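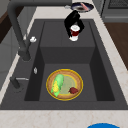

**Prajapati Court Residents' Association**
**Minutes of the ordinary meeting, 19 July 2018, ground floor meeting room**

Chair: Neelam Dwivedi
Minutes: Poonam Pandey
Present: representatives of Blocks A, B, C and E. Block D sent apologies. A quorum was declared at 7.35 pm.

**1. Minutes of the previous meeting**

Agreed with one correction. Under item 4, "hot water" should read "cold water". Signed by the chair.

**2. Matters arising**

2.1 The lock on the Block B bin store has been replaced. Keys are held by block representatives only.

2.2 The faded parking bay lines have not been repainted. The contractor has asked for the bays to be cleared for a full day and no date has been offered. Carried forward.

2.3 The letter to the council on the street lamp outside Block E was sent. An acknowledgement was received, with no date for the repair.

**3. Water supply and pressure**

3.1 The report from Cekov, the pump engineers, was taken as read. The booster set serving Blocks C to E is running outside its normal range in the early evening. The smaller of the two pumps starts and stops too often, and the pressure vessel has lost part of its air charge.

3.2 Cekov recommends recharging the vessel first and measuring again before any part is ordered. If the fault remains, the vessel should be replaced at a quoted price of £1,121, labour included. The quotation does not cover draining the riser.

3.3 Block E asked whether top floor flats would be without water during the work. The chair replied that recharging needs a shutdown of 40 minutes, and that replacement would need most of a working day. Written notice will be given in either case.

3.4 Block A asked that the cost be met only by the blocks served. The chair referred to the lease, which treats all pumps and tanks as common plant. Block A asked for its objection to be recorded.

**Agreed:** recharge the vessel. The chair may accept the quotation for replacement if the second reading is poor, without a further meeting.

**4. Roof tank inspection**

4.1 Dreveteo carried out the yearly inspection. The tank lid on Block A does not close fully on the north side and the insect screen on the overflow is torn. The other tanks passed.

4.2 The sample from Block A was within limits. A repeat sample will be taken once the lid has been refitted.

4.3 The inspector noted that the ladder to the Block C roof has no upper handhold. Access is suspended until one is fitted – the aerial contractor has been told.

**Agreed:** Dreveteo to refit the lid and renew the screen under the existing contract.

**5. Waste pipes**

5.1 The lower stack in Block B was cleared twice in the spring. On both occasions the blockage was hardened fat at the bend below the first floor.

5.2 Gevberg offers a camera survey of the stack for £70 when booked with another job. Block B supported this. Block C thought a notice to residents should be tried first.

**Agreed:** both. Poonam Pandey to draft the notice. Survey to be booked with the gully cleaning.

**6. Accounts**

6.1 The reserve fund stands above the £1,000 minimum set by the association's rules. Two flats are in arrears and reminders have been issued.

6.2 Block C asked for the insurance premium to be shown on a separate line in future. Agreed.

**7. Any other business**

7.1 Bicycles left on the Block E landing are to be labelled, and moved to the cycle store if not claimed.

7.2 Block A reported that the entry panel is slow to release the door – to be checked at the next service visit.

**8. Next meeting**

December, date to be confirmed by the chair. Items for the agenda should reach Poonam Pandey in writing two weeks beforehand.

The meeting closed at 8.50 pm.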